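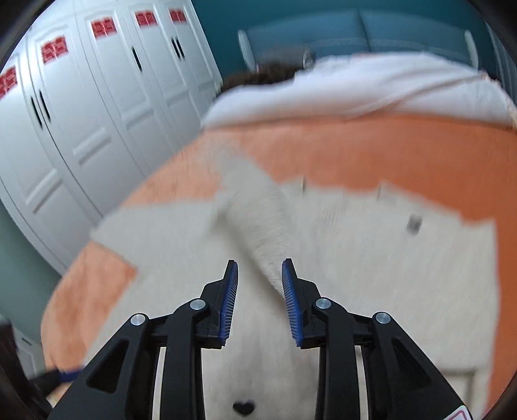
*Figure 1. Two-jaw gripper, ridged pads open, over pale fabric on an orange sheet. Bedding task.*

## Week 6 handout: silent grasp loss on soft goods

Read with the Hanholm fault log. Bring section 3 answered.

### 1. The fault

The Hanholm bedding set has 2778 logged grasps. In 233 of them the controller reported a closed grasp while the pads held no cloth. The arm then ran the full pull and the planner marked the fold as done. No alarm was raised. The fault was found in January, when a reviewer compared the fold flags with the wrist video.

### 2. Cause

The Amaral controller decides "object held" from jaw width and motor current. Both work for rigid parts. With a single layer of thin cloth:

- jaw width at closure is within sensor noise of the empty value;
- motor current rises when the pads meet, with or without fabric between them.

The current threshold had been set at 20 percent of stall on Brolex test blocks and was never checked on textiles. Pad wear made matters worse – worn ridges let the cloth slide out early in the pull, after the check had already passed.

A raised fold like the one running toward the right jaw in Figure 1 gives the pads something to close on. Flat cloth does not. Of the missed grasps, 43 were aimed at a fold; the rest were aimed at flat areas or hems.

### 3. Questions to prepare

1. Why does lowering the current threshold not fix the fault?
2. Where in the pull should a second check be placed?
3. The gripper may also close on the sheet beneath. Which of the two signals would show this, if either?

### 4. Safety note

A false "held" state also disables the slow-approach limit in Grokgate, the motion supervisor. The arm may then move at full transfer speed near the bed. Until the patch is in, lab groups run with the limit forced on and keep hands clear of the jaws – the linkage behind the pads is a pinch point even when the pads are open.

Log every empty closure under code "GL", with the pad set number.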